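Clunik Cable Sleeve Kit: Review
Posted Jul 24, 2018 by Philomena Dolan

The Clunik kit is a set of split fabric sleeves and hook-and-loop ties for the cords behind a desk. I bought it to replace the Saber spiral wrap I had been using, which works well enough until a single cord has to come out of the middle of the bundle.

In the package: 2 sleeves, 18 ties and a folded instruction sheet. The sleeves are woven, open along one side, and curl closed without a fastener. They can be cut with household scissors, but the cut end frays. Sealing it with a lighter stops the fraying. The sheet does not mention this.

Installation took one evening. Cords are laid into the open side starting at the power strip, and any cord can exit at any point along the length. Flat cords tend to turn on edge and push the seam open. Round cords stay put. Plugs go in last and do not need to pass through the sleeve.
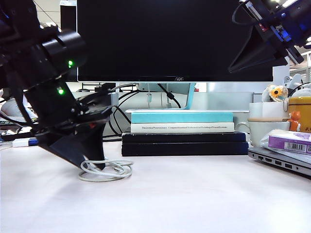

Loose white cable on the desk, coiled but not tied.

Thin cables are better handled with the ties alone. A tie goes around the coil twice and holds after repeated opening. The hook side picks up lint, and three of mine needed cleaning with a pin by November of last year. They still grip.

I compared the sleeve with the Wostavent zip version, borrowed from Siobhán Sheehan. The zipper gives a neater outline and a fixed diameter. It also means unzipping from one end to add a cord in the middle. For a setup that never changes, the Wostavent is the better product. For a desk where things get swapped, the Clunik is faster.

Pros: cords can exit anywhere; ties are reusable; no tools except scissors.
Cons: cut ends fray; the seam gapes over flat cords; black only.

Rating: 3 out of 5. I would raise it if the ends came with a heat seal or a pair of end caps.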